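Zwischenbericht Nachbarschaftsräume Otwood - Zeitraum Januar bis April

An die Förderstelle Skitberg, zur Kenntnis an die Hausleitung

Vorab kurz: Wir liegen beim Geld im Rahmen, bei der Zeit drei Wochen hinten. Grund sind die Elektroarbeiten im Erdgeschoss, dazu unten mehr. Die Tabelle mit den Einzelposten kommt wie besprochen getrennt, hier nur der Textteil.

1. Stand der Räume

Von den 16 Räumen im Antrag sind die im Obergeschoss fertig möbliert und in Nutzung. Erdgeschoss teilweise. Der große Gruppenraum ist gestrichen, Boden drin, Möbel fehlen noch (Lieferung Barajas, zweite Teillieferung, angekündigt für Mai). Teeküche: Spüle angeschlossen, Hängeschränke noch nicht montiert, die Schienen waren falsch. Ersatz ist bestellt. Flur und Garderobe fertig bis auf die Hakenleisten.

Keller wie im letzten Bericht, keine Änderung. Dort lagern zur Zeit die alten Stühle, die eigentlich schon im März abgeholt sein sollten. Abholung neu angefragt.

2. Telefonecke Erdgeschoss

War im Antrag unter "Erreichbarkeit im Haus" gefordert: ein fester Apparat, den alle Besucher nutzen können, ohne eigenes Handy und ohne jemanden im Büro fragen zu müssen. Die Ecke steht jetzt. Wir haben uns für ein schnurgebundenes Tischtelefon mit Tasten entschieden. Die zuerst geplanten Mobilteile wären günstiger gewesen, aber im Probebetrieb oben lagen die ständig irgendwo anders und waren leer. Mit Schnur bleibt der Hörer wo er hingehört.

Beim Tisch haben wir ein rundes Modell in heller Eiche genommen, mit leicht erhöhtem Rand. Passt zum Dielenboden und nimmt in der Ecke wenig Platz weg. Der ursprünglich vorgesehene Wandsekretär ist damit gestrichen, die Einsparung ist in der Tabelle unter Möbel verrechnet.
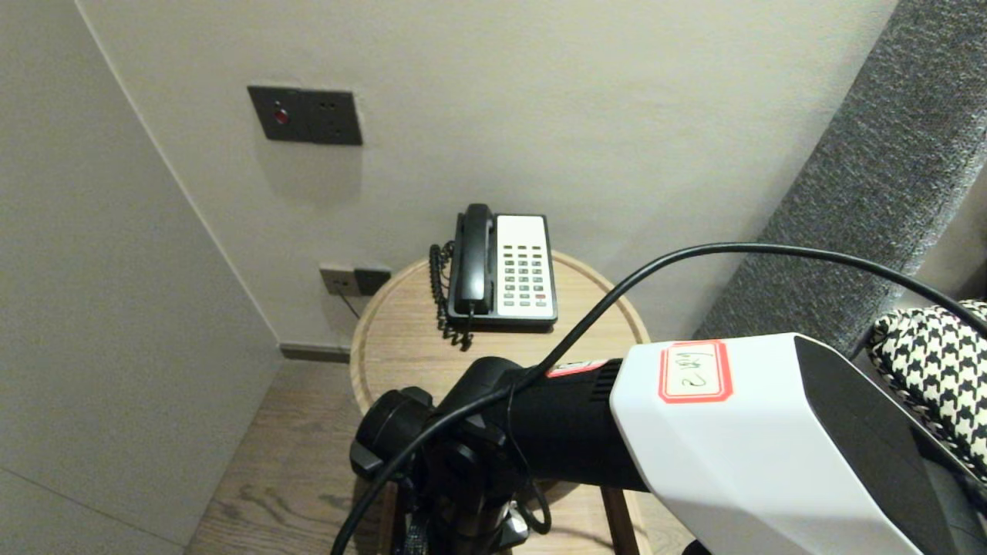
Telefonecke Erdgeschoss mit Beistelltisch, Apparat und Wandanschlüssen

Offen an der Ecke:
- Sitzgelegenheit. Ein Stuhl mit Armlehnen ist ausgesucht aber noch nicht freigegeben, bitte um Rückmeldung
- Blatt mit den wichtigsten Nummern (Hausbüro, Notruf, Fahrdienst), große Schrift, wird laminiert
- Spiralschnur: hängt vorne über die Tischkante. Apparat soll gedreht oder die Schnur nach hinten gelegt werden, damit keiner dran hängen bleibt
- Kabel unten an der Steckdose noch in einen Kanal legen, Material ist da
- Sperre für Sonderrufnummern, beim Anbieter beantragt, Bestätigung fehlt

Die Frage aus der letzten Runde, ob der Apparat größere Tasten haben sollte, ist noch nicht entschieden. Die Tasten am jetzigen Gerät sind klein. Zwei Besucherinnen haben das auch schon angemerkt, andere kommen gut zurecht. Vorschlag: jetziges Gerät bis zum Sommer behalten, Rückmeldungen sammeln, dann ggf. tauschen. Ein Tausch wäre aus dem laufenden Budget möglich.

3. Elektro

Hier lag die Verzögerung. Die Firma Wilthorpe hat im Februar festgestellt das die Leitungswege im Erdgeschoss nicht mit den Plänen übereinstimmen. Zwei Wände mussten nochmal auf, danach spachteln, trocknen, streichen. In der Telefonecke sitzen die Anschlüsse jetzt auf zwei Höhen: oben das dunkelgraue Wandfeld mit Steckdose und rotem Knopf, unten knapp über dem Boden die beiden Dosen nebeneinander. Farblich passen die unteren nicht ganz zusammen, eine hell und eine dunkler. Reklamiert haben wir das nicht, kostet nur wieder einen Termin. Falls die Förderstelle einheitliche Abdeckungen wünscht bitte kurz melden, dann nehmen wir es in die Restarbeiten auf.

Beschriftung aller Wandfelder steht noch aus. Gerade bei Knöpfen muss für Besucher klar sein, wofür sie da sind. Wir hätten gern überall das gleiche Schild, Entwurf liegt bei der Hausleitung.

Mehrkosten Elektro gegenüber Plan: 1,565 Tsd. Euro. Gedeckt aus der Reserve. Prüfprotokoll von Wilthorpe fehlt noch, ist zugesagt und wird nachgereicht sobald es vorliegt.

4. Möbel und Ausstattung

Erste Teillieferung Barajas war vollständig, ein Tischbein verkratzt, Nachlass wurde gewährt. Bei den Regalen für den Leseraum haben wir die Tiefe geändert, sonst wäre die Tür nicht mehr ganz aufgegangen. Keine Mehrkosten. Vorhänge sind ausgemessen, drei Angebote liegen vor, das mittlere ist aus unserer Sicht das sinnvollste (der Stoff ist waschbar, bei den anderen nur Reinigung).

Lampen: im Flur hell genug, in der Telefonecke wollen wir am Abend nochmal schauen. Evtl. kleine Wandleuchte.

5. Nutzung

Obergeschoss läuft gut. Vormittags vor allem die Sprachgruppe und das Elterncafé, ab 17 Uhr Hausaufgabenhilfe. Das Erdgeschoss ist offiziell noch nicht eröffnet, die Telefonecke darf aber schon benutzt werden und wird es auch, meist für Terminvereinbarungen bei Ärzten und Ämtern. Problem dabei ist die Lautstärke vom Flur. Wer in der Warteschleife hängt hört nichts wenn nebenan die Kinder rauskommen. Ein Filzpaneel oder ein Paravent würde helfen, dafür haben wir keinen Posten. Wir bitten um Prüfung, ob dafür 1.000 Euro aus dem Ansatz Außenbereich umgewidmet werden können. Der Außenbereich kommt sowieso erst im nächsten Abschnitt.

6. Nächste Schritte bis Ende Juni

- Hängeschränke Teeküche
- zweite Teillieferung Möbel, Aufbau Gruppenraum
- Restarbeiten Telefonecke laut Liste oben
- Beschriftung Wandfelder
- Prüfprotokoll Elektro nachreichen
- Abholung Altstühle

Von Ihrer Seite brauchen wir: Freigabe Stuhl, Entscheidung Abdeckungen, Antwort zur Umwidmung. Am liebsten noch vor der Teillieferung, dann können wir den Aufbau in einem Rutsch machen. Der nächste Bericht folgt im Juli, dann mit den Belegen für das ganze Halbjahr.

Projektbüro Nachbarschaftsräume Otwood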